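March 2022, gripper notebook, Orkeck vs. Burnevar

Picking up where I left off before the simulator update ate two of my mornings. Same kitchen, same bowl, same arm, and we are still trying to decide which hand model to take forward into the Montoya tasks. I promised Ebuka Wike I would write my reasons down this time and stop telling them to him in the hallway, so this entry is going to run a bit long. Sorry, Ebuka! Get a coffee.

For anyone who comes to this cold: Orkeck is the parallel-finger model we have used since last June, and Burnevar is the newer one with the softer pad contact. Both are driven by the Skimow controller. I kept the controller gains identical for the first pass, although I have grumbled about it ever since (the Burnevar really does want a gentler closing speed, and it's a little unfair to make it wear the other fellow's shoes).

## Setup

Each run starts from the same saved state and asks for a rim grasp, a lift clear of the counter, a short carry and a set-down. The seed changes the starting bowl pose by a small amount. I ran 512 seeds per hand overnight and then sat with a handful of the odd ones this morning, stepping them forward slowly, which I find oddly restful.

Things I fixed before starting, so that I don't forget and undo them:

- Bowl friction is back to the default. I had turned it up in January to chase a different bug and never put it back.
- Physics substeps set to 5. At fewer than that, the finger contact chatters against a thin rim and you get a buzzing grasp that looks like a hardware fault.
- The wrist force readout is logged every step, unfiltered. The filtered one hides exactly the little spikes I care about.
- Contents stay in the bowl. A hand that carries an empty bowl nicely can still tip one with something inside, and I would like to know that now.

## Rim grasp, Orkeck

The approach comes in from the side over the marble, and the fingers meet the near rim. My complaint with this hand has always been that the finger assembly is so boxy. It blocks part of the inside of the bowl from any viewpoint out in front, and our scene camera loses sight of the contents right when the tilt matters most.

I paused one of the runs with the bowl up over the counter to look at the angle. It's tipped more than I would choose, and the small striped thing inside is down near the lower left of the bowl, half behind the fingers. 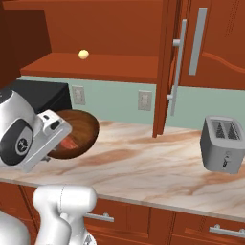
## What the tilt is telling me

My best guess is that the grasp point is fine and the wrist target is wrong. The planner picks a wrist angle from the hand's bounding box, and the box for Orkeck is generous, so it keeps the wrist rolled to make room for a collision that was never going to happen. I tightened the box by hand on a few seeds and the bowl rode noticeably flatter through the carry. I want to do this properly with the real finger mesh before I believe it.

Trajectory length is the other thing. The median run took 1,652 control steps with Orkeck and 1,298 with Burnevar, and I was all set to be excited about that until I looked at where the steps went. Most of the gap is in the approach, where the Orkeck plan takes a wide swing around its own imaginary elbow room. Once the bowl is up, the two hands move at much the same pace. So please don't quote those two numbers at anybody yet.

Burnevar has its own troubles, in fairness. The pads creep along the rim during the carry, a tiny amount each step, and on the longest carries the wrist force drifts in a way I don't care for. I suspect the pad damping. Ebuka thinks it's the controller holding position where it ought to be holding force, and he has been right about this sort of thing often enough that I'll test his idea first.

## Next

1. Swap in the finger mesh for the Orkeck collision check and rerun the same seeds.
2. Try Skimow in force mode on Burnevar, closing speed unchanged.
3. Add a second camera looking down from over the counter, so the contents stay in view through the lift.
4. Ask Ebuka where he saved the old carry plots. They aren't in the shared folder, or if they are, they're under a name only he would think of.

Raw logs are in the usual place under today's run. I've left the paused Orkeck state saved beside them in case anyone wants to step it forward and argue with me about the wrist.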